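About Us - Ondovbridge Wash & Fold

Small laundry, two rooms, open since the old shoe shop moved out. We wash, dry, fold and hand it back.
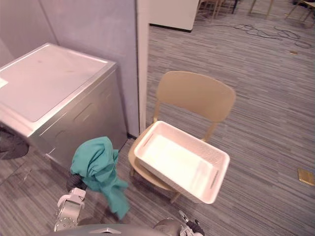 Who we are

Started by Rodrigo Barroso, who had done hotel linen for years and was fed up with it. Wanted a place where people brought in their own stuff and got their own stuff back. Sounds simple. Took a while to get right.

Bruno came in the first February and does the mornings. Rothe does the ironing and most of the mending, and is the one to ask about zips. If you ring and get a short answer it's probably Rodrigo with his hands full.

How we work

Every order gets its own basket. Plain white plastic, low sides, a handle slot at each end. Your washing goes in it when you arrive and goes back in it when it's folded. No sharing, no topping up a half load with next door's towels. The baskets get wiped out between customers, smooth bottom so it's quick.

We tried deep ones with lids. Things got lost in them, socks mainly. Low ones you can see the lot at a glance. Also they stack when the shop is busy and they sit on a chair seat, so you don't have to bend down to the floor to sort your whites. Please do use the chairs for this, that is what we'd like you to do.

Folding is by hand. Shirts on hangers if you bring the hangers. Sheets folded in quarters unless you say otherwise, and fitted sheets done as well as anyone can do a fitted sheet.

What we take

Everyday clothes, bedding, towels, table linen, curtains if unlined. Duvets up to king size, allow an extra day. Football kit yes, but turn it the right way round first and knock the mud off outside.

We don't take suits, leather or anything marked dry clean only. Mikine, two doors up, does those and does them well. Tell them we sent you.

Empty your pockets please. We do check but we've missed a pen before now and it was not a good afternoon.

The regulars

159 households on the books as of March 2020, plus the rowing club and a couple of hair salons who send towels. Some have been with us from the first week. The salons alone are 300 towels in a normal week, 900 in the run up to the holidays, so if we look a bit frazzled then, that's why.

New customers welcome all the time. No contract, no joining fee. Bring a bag, we write your name on a ticket and peg it to the basket.

Collection and delivery

We deliver within Ondovbridge, evenings only. Orders over 40 pounds go free, smaller ones there's a small charge, ask at the counter. Please be in! We can't leave clean washing on a doorstep, it rains.

If you collect, bring the ticket. Lost the ticket, no problem, just be able to tell us whats in the order.

Find us

Bottom of the hill, next to the bakery, green door. Parking round the back for ten minutes or so. Ring the bell if the counter is empty, somebody will be out the back with the tumble dryers and can't hear a thing.

Prices are on the list in the window and on teh Prices page.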